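Der dritte Finger
Eine Kurzgeschichte

1. Jornent

Als ich bei Sondel anfing, hatte ich mir das mit der Robotik irgendwie anders vorgestellt. Größer, glaube ich. Mit mehr Glas und mit Leuten, die an leuchtenden Wänden herumwischen. Stattdessen drückte mir Usha Menon am ersten Vormittag einen Greifer in die Hand, so wie man jemandem eine Gießkanne gibt, und sagte: »Lauf damit ein bisschen herum und heb Sachen auf. Und sag mir danach, ob du ihn hasst.«

Ich hasste ihn nicht. Ich fand ihn großartig! Das war der Jornent, ein Handgreifer mit zwei Fingern und einem Abzug, der so weich lief wie die Bremse an einem sehr teuren Fahrrad, und ich hob damit alles auf, was nicht angeschraubt war: Stifte, Klebebandrollen, die halbe Brezel von Bevan Ruawai, der sie ziemlich schnell zurückhaben wollte.

»Die ist von heute früh«, sagte er, »die brauche ich noch.«

Der Auftrag klang einfach. Wir hatten drei Greifer zum Ausprobieren, den Jornent, den Ereo und den Nepia, und am Ende des Monats wollte Usha von mir wissen, mit welchem wir weitermachen. Vierzehn Aufgaben für jeden, immer dieselben, immer in derselben Reihenfolge: Becher umsetzen, Tuch falten, Deckel aufschrauben und so weiter bis zur Aufgabe vierzehn, die nur aus dem Wort »Ei« bestand. Ich fragte Usha, ob roh oder gekocht. Sie sah mich lange an und sagte: »Was meinst du denn?«

Also roh.

Mit dem Jornent kam ich am ersten Tag bis Aufgabe zehn. Die zehnte war der Schlüsselbund, und der Schlüsselbund war eine Gemeinheit. Sobald ich ihn am Ring packte, rutschten die Schlüssel zur Seite und zogen den Ring mit, und weil der Abzug so herrlich weich lief, merkte ich es immer erst, wenn es auf dem Boden klirrte. Bevan hob jedes Mal kurz den Kopf. Nach dem fünften oder sechsten Mal hob er ihn nicht mehr.

In mein Heft schrieb ich: Jornent, sehr angenehm, verzeiht viel, sagt einem aber nichts. Dann strich ich »sagt einem aber nichts« durch, weil es klang, als würde ich über einen Exfreund schreiben. Am nächsten Morgen stand es wieder da, in Ushas Schrift, mit einem Häkchen dahinter.

2. Ereo

Der Ereo war das Gegenteil. Der Ereo sagte einem alles! Er hatte eine so harte Feder, dass ich nach einer Stunde einen Unterarm hatte wie nach einem Umzug, und jede kleinste Bewegung im Gegenstand kam zurück in die Hand, jedes Rutschen, jedes Kippen. Den Schlüsselbund schaffte ich beim ersten Versuch. Ich rief »Ha!« durch die ganze Halle, und oben auf der Galerie blieb jemand stehen und schaute herunter.

Dafür war das mit dem Tuch ein Trauerspiel. Ein Tuch sagt ja nichts, es liegt halt da. Ich presste die Finger zusammen und hatte manchmal eine Lage, manchmal zwei und einmal meinen eigenen Ärmel. Bevan kam dazu, die Kappe tief in der Stirn, und sah eine Weile zu.

»Du drückst zu fest«, sagte er.

»Das ist die Feder.«

»Die Feder ist überall gleich. Du hast Angst vor dem Tuch.«

Ich gab ihm den Ereo. Er faltete das Tuch in einem Zug, legte es hin, strich es mit der Fingerspitze des Greifers glatt, gab mir das Ding wieder und ging zurück an seinen Tisch. Kein Wort dazu. Ich habe danach noch bis abends geübt, und wenn ich ehrlich bin, ging es dabei längst nicht mehr um den Vergleich.

Das Ei überlebte den Ereo übrigens nicht. Keines der Eier. Usha hatte eine Schachtel mitgebracht, und als die leer war, holte sie wortlos eine zweite aus ihrem Rucksack, was mir zu denken gab.

Abends in der Straßenbahn habe ich die Haltestange angefasst und dabei überlegt, mit wie viel Kraft. So weit war es schon gekommen! Ein kleiner Junge gegenüber aß Weintrauben, eine nach der anderen, ganz nebenbei, ohne auch nur hinzusehen, und ich hätte ihm gern gesagt, was für eine Leistung das ist. Ich habe es gelassen. Seine Mutter guckte sowieso schon.

3. Nepia

Der Nepia lag noch eine Weile in seinem Karton, bevor ich mich an ihn herantraute. Ich hatte mir angewöhnt, den Vormittag mit dem Ereo anzufangen und nach dem Essen auf den Jornent umzusteigen, zur Erholung sozusagen, und ein dritter passte da einfach nicht hinein. Usha sah sich das an und räumte irgendwann beide in ihren Schrank. Den Schlüssel steckte sie ein.

»Jetzt der«, sagte sie.

Er war hellgrau, vorne mit einem gepolsterten Ausschnitt wie ein V, und er wirkte klobiger, als er sich anfühlte. Ich lief mit ihm erst einmal nur durch die Halle, ohne etwas aufzuheben, zwischen den Tischen durch, am Ventilator vorbei und bis kurz vor die Treppe. Bevan schaute auf das, was er gerade in den Händen hatte, und reagierte überhaupt nicht. Bei den beiden anderen hatte er wenigstens gegrinst. 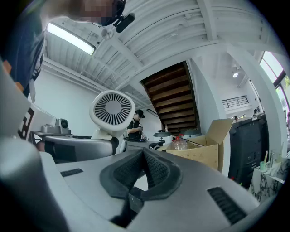 4. Aufgabe vierzehn

Also, der Nepia. Der Abzug war weder weich noch hart, er hatte am Anfang einen kleinen Widerstand und wurde danach leicht, und an diese Stelle, an dieses winzige Davor und Danach, musste ich mich gewöhnen. Drei Tage lang war ich damit schlechter als mit allem anderen. Ich warf Becher um. Ich schraubte einen Deckel so schief auf, dass wir ihn zu zweit wieder herunterdrehen mussten. Im Heft stand: Nepia, was soll das. Diesmal machte Usha kein Häkchen.

Am vierten Tag kam ich früh, kurz nach sieben, weil ich nicht schlafen konnte, und in der Halle war noch kein Betrieb. Ich machte mir einen Kaffee und fing bei Aufgabe eins an, ohne Heft und ohne Stoppuhr. Becher. Tuch. Deckel. Beim Schlüsselbund merkte ich, dass ich vor mich hin summte. Und dass meine Hand an dieser komischen Stelle im Abzug kurz stehen blieb, jedes Mal, von ganz allein, so wie man auf einer vertrauten Treppe weiß, welche Stufe knarrt.

Ich nahm das Ei.

Ich hob es aus der Schachtel, drehte es einmal, trug es die ganze Tischlänge entlang und setzte es in eine leere Tasse. Dann stand ich da und hatte Herzklopfen wegen eines Eis, morgens um kurz nach halb acht!

»Noch mal«, sagte jemand hinter mir.

Es war Bevan, in der Jacke, den Helm noch unterm Arm. Keine Ahnung, wie lange er schon da stand. Ich holte das Ei aus der Tasse und trug es zurück, und dann wieder hin, und er stellte den Helm ab und zog einen Hocker heran.

»Wie oft willst du das machen?«, fragte er.

»Bis es kaputtgeht.«

Er nickte, als wäre das eine vernünftige Antwort, nahm mein Heft und machte Striche. Hin, zurück, hin. Wir redeten dabei, über seine Schwester, die nach Leipzig ziehen wollte und dann doch nicht, über das Essen in der Kantine gegenüber und darüber, dass er am Anfang ein halbes Jahr lang geglaubt hatte, Usha könne ihn nicht leiden.

»Und, kann sie?«

»Sie hat mir zum Geburtstag einen Drehmomentschlüssel geschenkt.«

»Das ist doch nett.«

»Einen gebrauchten«, sagte er. »Ihren eigenen. Den hatte sie seit dem Studium.«

Ich musste so lachen, dass ich beinahe losgelassen hätte, und genau da spürte ich es wieder, diese kleine Stelle. Die Finger blieben, wo sie waren. Das Ei auch.

Bei Strich siebenundzwanzig kam Usha zur Tür herein und warf sie hinter sich zu, wie sie das immer tat, und ich zuckte mit dem ganzen Körper zusammen. Es machte ein sehr leises Geräusch. Dann lief mir das Eigelb über den Greifer und weiter in den Ärmel.

»Siebenundzwanzig«, sagte Bevan und hielt das Heft hoch.

Usha stellte ihre Tasche ab. Sie betrachtete den Nepia, mich, die Tasse, die Pfütze auf dem Tisch. Sie nahm Bevan das Heft aus der Hand und blätterte zurück, bis zu der Seite, auf der »was soll das« stand, und dann holte sie den Schrankschlüssel aus der Jackentasche und legte ihn vor mich hin.

»Die anderen beiden kannst du einpacken«, sagte sie. »Die gehen heute zurück.«

»Und der Bericht?«

»Den schreibst du trotzdem.« Sie war schon halb an ihrem Platz, als sie sich noch einmal umdrehte. »Und wisch das Ding ab, bevor es trocknet. Ei kriegst du aus dem Netzstoff nie wieder raus.«

Bevan gab mir ein Papiertuch. Ich nahm es mit dem Nepia, faltete es einmal in der Mitte, ziemlich sauber sogar, und fing an zu wischen.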